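Since January I work with robots, although most of my day I do not see one. I want to write down how this change happened in our company, while I still remember how it was before. English is my third language, so please be patient with me.

I came to Nedix to pack returned goods. People buy a toy or a storage box, they change their mind, and it comes back to us. We open it, we check it, we put it together again and we close the lid. When I started, there were 56 of us on this work in two shifts. It was not a difficult job, but you had to have good eyes and quick hands, and after one month you could tell by the weight of a box if something was missing.

Then the company bought the first automatic line from Revlow. It took the flat things: books, envelopes, boxes with a regular shape. The management told us that soft things and things with latches would stay with people for a long time. This was true, and it is still true. But the people from the flat line had to go somewhere. A part of them came to us, a part went to the night shift in the other hall, and a part left. I was sorry about it, and I am still sorry. I do not want to write a happy story where the machine comes and everybody gets a better chair.

In the winter they asked who wanted to move to the training group. The work there is to do the same packing tasks as before, but with grippers in your hands in place of your fingers, so that the robot can later learn from how a person does it. I put my name on the list mostly because the shift ended at four in the afternoon. 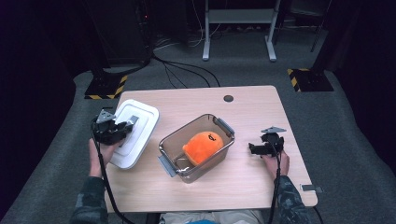 The first week was humbling for me. I had closed maybe thousands of lids in my life, and suddenly I was like a small child with a spoon. With your fingers you feel when a latch is going to click. With a gripper you feel only a kind of pressure in the handle, and you must learn what this pressure means. My shoulders hurt in the evening. I was also holding my breath when I lifted something, and an older colleague had to remind me to breathe.

What surprised me most is how much I did not know about my own work. When the engineers asked why I turn a lid a little before I put it down, I had no answer. I had to go back to my old table, do it with bare hands and watch myself. I turn it because one corner goes in first and the other corners follow. I did this for years and I never had a word for it. Now there is a page in our instructions with this title, "corner first," and I am a little proud of it.

Soft toys are the hardest for me. A plush toy does not have one shape. You press it on one side and it comes out on the other. In the hand this is nothing, your palm corrects it without asking you. With two grippers you must decide where to hold it, and if you decide badly, you start again. We keep the bad attempts too, with a note, and I had to get used to this. In packing, a mistake was something you hid quickly before the supervisor came.

We count here as well, of course. Our group had a target of 1,032 good recordings for the first stage, and on the wall there was a paper with the number for each day. I did not like this paper. On some days I made 100 and on other days much less, and the paper did not say that the less good day was the day with the difficult boxes. We talked about it at the meeting, and now the paper shows the type of task next to the number. It is a small thing, but we asked for it and we got it – in the old hall I do not remember that this ever happened.

The pay is a little better than in packing. The contract is shorter, and this is what my family asks about the most. My sister works at Drukomia, in printing, where they had their own machines come many years ago. She told me to learn everything that I can and to keep every certificate. So I do this. I took the safety course, and in the spring I will take the course for checking the recordings, where you sit at a screen and mark which ones are good enough to use.
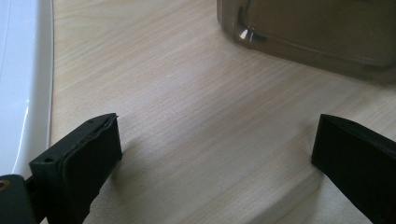

Am I teaching the robot to take my job?

I think that I am teaching it one part of the job I had before, and I knew this when I signed. The packing tables in the old hall will be fewer, and I do not believe anyone who says something different. For the people who are there now, I would like the company to open the training courses before the next line comes and to pay for the hours. At the moment you can go to a course only after your shift, and somebody with small children cannot do that.

I wrote this to the management together with two colleagues. We received a polite answer that they will look at it before the summer. I will write again when I know more, and also about the screen course, if I pass the test.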